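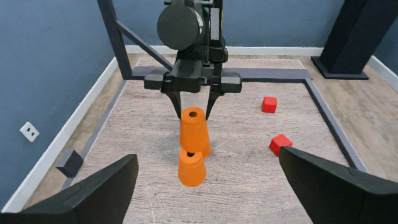
Gisela Rathjen

Stacking toys are sets of pieces meant to be piled, nested or threaded by young children. The group takes in cups, rings on a post, and plain blocks. They are among the most widely sold toys for children under 3, and they are also among the most heavily promoted as learning tools. Much of that promotion rests on thin evidence.

Origins

Sellers often call the stacking toy "ancient." Small bowls and cups of graded size do turn up in old household sites, but a set of bowls that fit together is a handy thing for any kitchen to have, and there is seldom a way to tell whether a child was ever given them. The claim that nested cups were a common nursery toy before the age of factory goods should be treated as a guess. Printed catalogs are safer ground, though a catalog shows what was offered for sale and says little about what was played with.

The Brulura company liked to date its own cups to a design by the founder's grandmother. Kilian Steiner, who went through the firm's papers, found no drawing, no letter and no bill to support the story, which first appears in a sales leaflet.

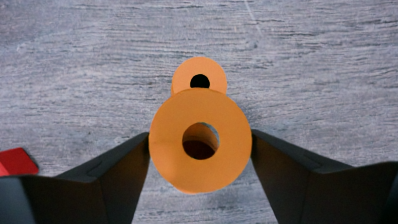 The leaflet's date was later trimmed off in reprints, and several collectors' guides then repeated the story as fact. Similar tales are attached to other makers and tend to have the same weak spot: the earliest source is an advertisement.

Claims about learning

The usual claim is that stacking "builds" hand control, early math and patience. The study most often quoted by sellers is the Savinbridge survey, in which 404 parents were asked how often their children stacked things and how quickly they learned new tasks. Of these, 376 returned usable forms. Parents who reported more stacking also reported quicker learning. Both answers came from the same person on the same sheet, no child was tested, and there was no comparison group. Elfriede Kofler, who ran the survey, warned in her own report that it could not show cause. The warning is missing from every package insert that cites it.

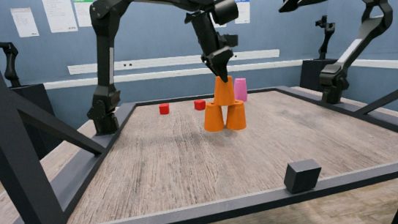 What can be said with more confidence is modest. Most children learn to put one thing on top of another during their second year, with or without a bought set. Bridging two supports usually comes later than a plain tower. The smallest pyramid, like the orange one in the picture with two upturned cups side by side and a third resting across both, asks the builder to judge a gap as well as a height. Whether practice at this carries over to anything else is an open matter. Meinrad Reisinger has argued that it does, but his case leans on a handful of children he knew well.

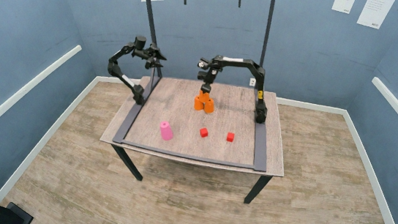

Are expensive sets better for a child than cheap ones?

No good evidence says so. Price follows material, finish and brand name, and none of these has been shown to change what a child learns.

Safety and labeling

Age labels deserve more attention than learning labels. Small parts can choke a child, and a piece that is safe at one age may not be safe at another. Words such as "expert approved" mean little unless the expert and the test are named. The Modise range carried such a phrase for years, and Mansa Darko's request for the name behind it went unanswered.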